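The arms are the cheap part
What a year of shopping for a two-armed bench cell taught our little repair shop about budgets

I had a number in my head when we started. I'd gotten it the way everybody gets it, by looking up the price of two robot arms late at night and adding them together. Then I took the number to my business partner, and she said, "Okay, and what do they stand on?" I did not have an answer for that!

We run Gurell, a small tool and instrument repair shop, and we wanted a cell that could learn to sort and hand over bench tools. Pick up the screwdriver, put it where it belongs, leave the good hands free for the fiddly work. It sounds modest. I thought it was modest.

The first quote came from Skastholm and it was five pages long. The arms were on page one. Pages two through five were rail, posts, wall panels, wrist cameras, grippers, power supplies, mounting plates, cable guides and a line called "sundries" that I circled in red (sundries turned out to be worth every cent, and I've apologized).

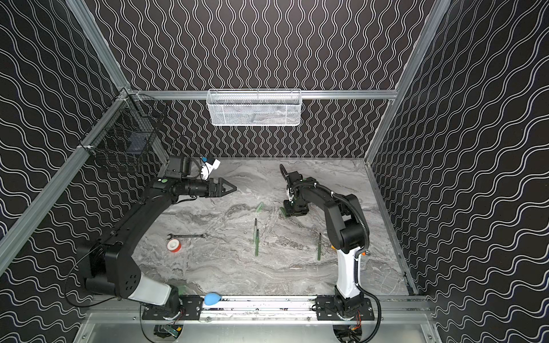

By Kalkidan Gidey
Shop owner and occasional contributor

So let me tell you where the money goes once you get past page one.

Framing came first. We went with aluminum extrusion because you can move things later, and oh boy, did we move things later. The crossbar along the back was an add-on I nearly crossed out. It now holds a white wire basket, there's a black one clipped to the left post, and I'd fight anyone who tried to take them away. If you're pricing a cell, price the places to hang stuff. You'll want more of them than you think.

Then the walls. I wanted plain. Our integrator, Truton, talked us into panels with white wavy lines on black, and I grumbled about paying for wallpaper. Get the price of the panels in writing, along with the price of a spare, and ask who puts them up. Ours were quoted without labor and I missed it completely.

Grippers are where I'd slow down. We have a gripper on each arm, parallel jaws on the left one, and they're what we practice with on the everyday things - a combination wrench, a roll of tape, green-handled screwdrivers. But fingers are a consumable, and I had budgeted for them like furniture. Put 20 percent of the gripper price aside every year for replacements and just treat it as gone.

Cables, too! Look at how much of it runs along the outside of an arm and ask your vendor what one replacement costs, fitted. I asked three vendors and got three wildly different answers, one of them almost 5 times the lowest.

And please leave a little money for the boring stuff. Air-blower bulbs. Tape. A second set of whatever hand tools you're training on, so the shop isn't borrowing them back at four in the afternoon.

We finished 20 percent over my late-night number, plus the install labor I'd missed. My partner has been very gracious about it. She's also taken over the spreadsheet, and for the second cell, which we hope to order in February, she's starting with the table.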